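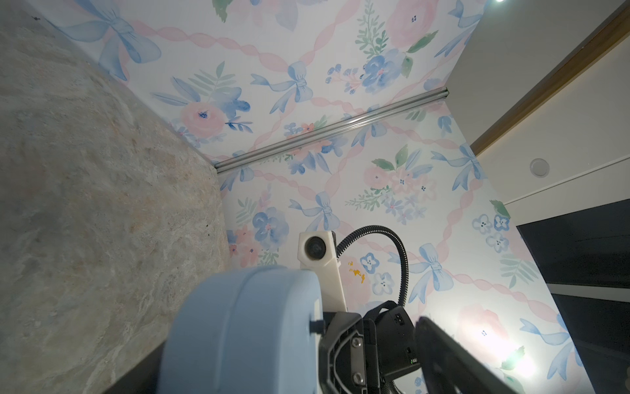
Ticket 3307 - Policy verwechselt Muster mit Griffpunkt (Wrist-Cam, Aufbau Endbridge)
Status: in Arbeit
Komponente: Tivo, Bildeingang Handgelenk

Moin zusammen, ich mach das jetzt doch mal als eigenes Ticket auf, im Chat geht es sonst unter.

Problem: Seit wir die Testumgebung mit der Blümchentapete dazugenommen haben (blaue Schleifen, rosa Bänder, das volle Programm), zieht der Greifer in manchen Läufen beim Anfahren seitlich weg. Vor den glatten Hintergründen hatten wir das nie. Die Steinfläche hab ich auch im Verdacht gehabt, die ist ja ebenfalls ziemlich gemustert, aber da läuft es sauber.

Was ich bisher probiert habe:

1. Kamera neu kalibriert. Kein Unterschied.

2. Belichtung fest eingestellt, wegen der Blendung unten rechts neben dem schwarzen Finger. Wurde etwas ruhiger, der Drift ist aber noch da.

3. Preltell-Checkpoint ohne Augmentierung gegen den mit Hintergrundtausch laufen lassen, je 46 Versuche, gleiche Startposen. Ohne: 19 Treffer. Mit: 42. Da war ich dann schon baff!

4. Attention-Maps rausgeschrieben. Beim alten Checkpoint hängt die Aufmerksamkeit richtig fest an den Schleifen - beim neuen liegt sie am Zielobjekt und an den Fingern, so wie man das haben will.

Mein Stand also: Die Mechanik ist raus, es liegt an den Trainingsdaten. Ob der Hintergrundtausch auch bei anderen Mustern so viel bringt, weiß ich noch nicht, ich hab bisher nur diese eine Tapete getestet.

Offen:
- Gegenprobe mit dem Antunes-Datensatz, gleiche Startposen
- Lauf mit abgedunkeltem Licht, damit Blendung und Muster getrennt sind
- Seeds ins Log schreiben (hab ich bei Schritt 3 vergessen, sorry)

Nachtrag 16:20 Uhr: Antunes-Lauf ist gestartet, Ergebnisse hänge ich hier an. Bitte den alten Checkpoint noch nicht löschen, den brauch ich für den Vergleich.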